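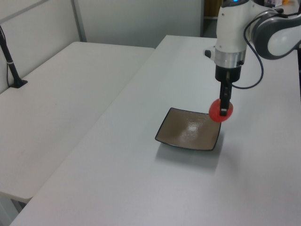 A red ball, held just above a small dark plate.

Plimano supporters send a thank-you north, and Silari sends one right back

If you were at the ground for the last home match before the break, you will remember the weather. The wind came straight across the car lots, the tea ran out before halftime, and the 82 people who had come down from Silari on two buses sang the whole way through a game their team was losing. Plimano won it, which we enjoyed very much, thank you, but plenty of us went home talking about the away end.

What most of us didn't know until the following week was that one of those two buses had broken down on the way home. They got as far as the Nartey turnoff and there they sat, with children on board and a driver who couldn't get through to his depot. Bukola Ogbonna, who has had the two seats behind the home dugout for as long as I've been writing this newsletter (and longer, she tells me), happened to be driving back to her sister's place along the same road. She pulled over, had a word with the driver, and got on the phone.

Bukola doesn't like a fuss and asked me to keep this part short, so I'll only say that her calls went to the right people. Within the hour there were cars coming up from Plimano, and the diner at Nartey, which had closed for the night, had its lights on again and soup on the stove. By the time the replacement bus turned up, the two sets of supporters were mixed together in the booths arguing about the penalty. (It was a penalty. I've watched it again and I'm not changing my mind.)

You might think that was the end of it, and it would have been a perfectly good end. But the Silari supporters' group wrote to us over the holidays to ask whether there was anything our side was raising money for. Cor Mulder wrote back and mentioned the youth boot fund, the one that buys cleats and shin guards for kids in the under-tens and under-twelves whose families could use the help. He mentioned it in passing, he says, at the bottom of a letter that was mostly about train times.

Well! On 10th January an envelope arrived at the club office with a check in it for 947 dollars, collected in bars, at a school bake sale and, I'm told, from a jar on the counter of a barbershop. There was a card too, signed all over, front and back, so that you have to turn it sideways to read some of the names. It's pinned up by the ticket window if you'd like to see it, and I do recommend the message in green ink.

That money takes the boot fund past the 3000 dollars we set out to raise this season, with months still to go. Nkechi Bashir, who looks after the fund and knows every shoe size in the junior section, has already ordered 12 pairs for the start of spring training. If your child has outgrown theirs, please have a quiet word with her at practice or leave a note in the office. You don't need to explain anything, and outgrown pairs in decent shape are always welcome in return.

"I keep rereading the card," Nkechi told me. "They lost that day! They were cold and they lost and their bus broke, and they sent us money."

So now it's our turn again. We play up at Silari in May, the second-to-last match of the season, and Gaétan Grewal is putting together a travel list. He'd like to fill a full bus and start on a second. The plan is to leave from the north gate in the morning, stop at the Nartey diner on the way up (the owners have asked us to, and I believe there's a pie being discussed), and get in early enough for a kickabout between the two sets of supporters on the practice field. Bring shoes you can run in. I'm assured there will be substitutes, which is good news for those of us with knees.

We're also having scarves made for the day, half in our colors and half in theirs. I know some of you have strong feelings about half-and-half scarves. I've had your emails. You are free to leave yours folded in a drawer, but every one sold puts a little into the boot fund and a little into the junior team at Silari, and Majdi Hamdan has drawn a very handsome design with both towns' names on it. He'll have a sample at the Fitau match, at the table just inside the main gate.

Names for the bus go to Gaétan, either in person at any home game or by a note left at the office with the number of seats you want. Children travel with an adult, please, and do tell him if anyone in your party needs a seat near the front.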